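Home | Our Work | Community Desk | Support Us | Contact

Lonoscombe Community Photo Desk: Autumn Progress Report to the Tevau Fund

October
By Benjie Mercado

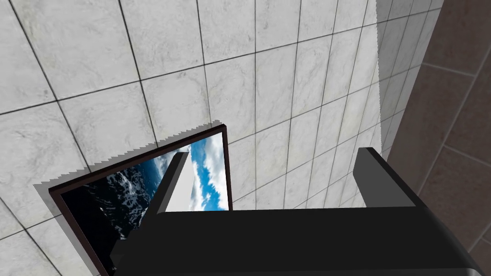
When we wrote to you in the spring, the photo desk was three people, two borrowed cameras and a great deal of good will, and I'm very happy to say that we've grown into your grant faster than any of us expected. Your support paid for a year of neighborhood photography for the Lonoscombe papers – school games, parades, benefit suppers, town meetings, the sort of thing that used to fill the inside pages before the staff positions went away. We have 12 photographers on the roster now, most of them brand new to newspaper work. Ayman Chidiac, who edits the desk, spends the first evening of every training round on plain old light and surfaces, the way pale marble tile with gray veining asks for a different exposure than a muted brown tile wall right beside it, and how a framed picture hanging on a wall can pull the eye away from the person you came to photograph. I sat in on one of those evenings and came home looking at my own kitchen quite differently.

Coverage

We promised you 100 published assignments over the grant year, and we have reached almost 100 already, with the winter sports season still ahead of us. High school football took up the biggest share, as it always does in this town, but I'm just as proud of the smaller jobs. We had somebody at the library book sale, at both of the candidate forums, and at the volleyball tournament over in Cele, where our photographer stayed through the last match and filed her pictures from the parking lot at 11 at night. The editors ran four of them.

Captions were our weak spot in the first months, and I'd rather tell you so than have you hear it from a player's grandmother. We misspelled names, and in one case we had the wrong school altogether (the paper ran a correction, and we wrote to the family). Now every photographer carries a roster sheet and reads the names back to a coach or organizer before leaving. It slows things down a little, and there has been some grumbling, but we've had only one name to fix since August.

Training

The spring round met for six evenings and the fall round for eight, after the first group told us very kindly that we had tried to cram too much in. We added an evening on permission and courtesy, especially when there are children present, and another on filing to deadline. Ayman would like a third round to begin after the holidays, and there's already a waiting list of seven.

Equipment and spending

We bought four camera bodies and two long lenses, all secondhand, and came in a bit under what we'd budgeted. With your permission we would like to put the difference toward the Fluvon archive, where every picture the desk makes is stored and tagged. The tagging has fallen behind – I won't pretend otherwise – and a few paid hours each week would see us caught up by spring.

What's next

In the coming months we'll cover basketball and wrestling, the holiday market and the winter concert series. We're also hanging 30 prints at the Lonoscombe library in January, chosen by the photographers themselves, and we would dearly love to have someone from the Fund come to the opening. I'll send the date along as soon as the library confirms it, together with the full spending sheet and the list of assignments.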